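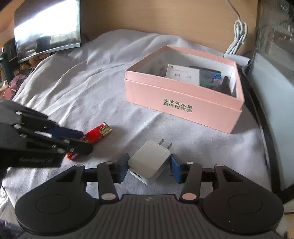 What is the difference between a mixtape and an album?
The difference is mostly in how the record is released and paid for. An album is normally sold, registered and promoted as a commercial product. A mixtape is often given away or released with less paperwork, although many recent ones are sold and streamed like any other record.

Popular Music and the Record Business
Unit 3: Samples, beats and credits
Instructor: Gertraud Danzer
Revised November 2025

Two copyrights

Every recorded song carries two separate rights. The first is in the composition, meaning the melody, the lyrics and the harmony as written. The second is in the sound recording, often called the master. They are frequently owned by different people. A songwriter may have signed the composition to a publisher, while the label that paid for the session holds the master.

A producer who lifts part of an old record uses both. A producer who hires a band to play the same part again uses only the composition. This is called an interpolation or a replay. It still needs permission from the publisher.
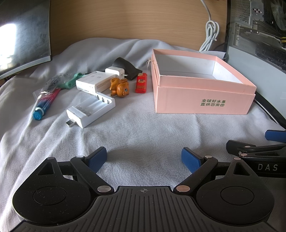 Pink box, open, with green lettering on the front.

Clearing a sample

The usual steps are:

Find out who owns the composition and who owns the master.
Send each owner the new track, with the times where the sample is heard.
Agree on a fee, a share of the new song, or both.
Get the agreement in writing before release.

Either owner can refuse. There is no general rule that a short sample is free to use. Students often bring up a "few seconds" rule, and it should not be relied on in the written assignment.

Free release does not settle the matter either. A tape given away as a download can still infringe, and an owner can ask for it to be taken down. In practice many free tapes were left alone for years, and problems came up when the artist wanted to put the same tracks on streaming services. Songs were then dropped, or the beats were remade.

Case for discussion

Maribeth Tagle releases a free tape of 15 tracks under the name Clivoren. Hubert Rainer makes 8 of the beats. On two of them he uses a piano loop from an old soul record. Nothing is signed. In February a small label, Buldale, offers to sell the tape.

Who owns the beats at this point? Which permissions does Buldale need before it can put the tape on sale? Would it help if Rainer replayed the loop himself?

Beat leases

A lease lets the artist use a beat within set limits, such as a number of streams. The producer keeps ownership and may lease the same beat to others. An exclusive license stops further leasing, but earlier leases usually stay in force. Read the producer credit clause in both. It states how the name must appear.

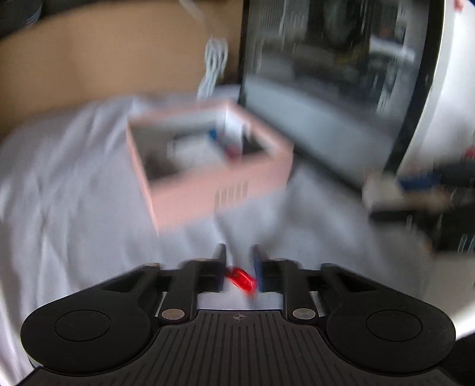
Small red object between the fingers of a gripper.

For next time

Read the sample agreement in the course packet, pages 3 to 8. Bring the credits of one record released free of charge and mark each producer. Roswitha Oberholzer will take the second hour, on publishing splits.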